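Brarkura Kitchen

Brarkura Kitchen is a simulation package for training and testing household robots, sold by the software firm Oltano. It supplies rendered kitchens, a two-armed white robot and a list of chores, none of which endangers any real crockery. The current version has 66 room layouts and 51 tasks, most of them involving doors.

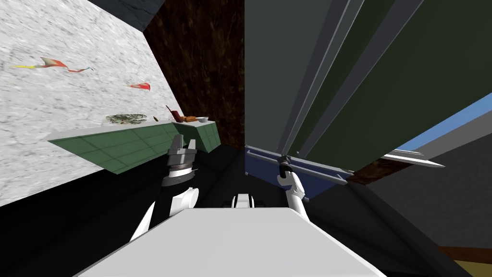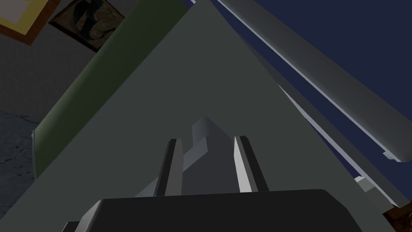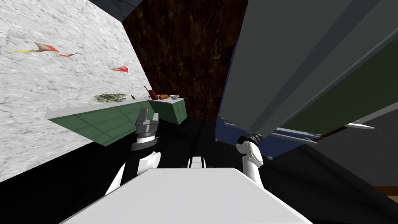 Development was led by Sointu Ahonen, who wanted cabinets that behaved as badly as the ones at home. Hinges can be set to stick, swing or sag – the last is said to be the most lifelike. A single license costs $400 a year and covers 6 machines.

Reception has been kind, within limits. Reviewer Gerasimos Petridis praised the contact physics and the choice of wrist and overhead views, but called the manual "a locked drawer." Elvira Quispe found the wall decorations cheerful and the loading times long enough to enjoy them. Oltano shortened both the manual and the loading times in a December update. An add-on with a laundry room, Nirden, is sold separately.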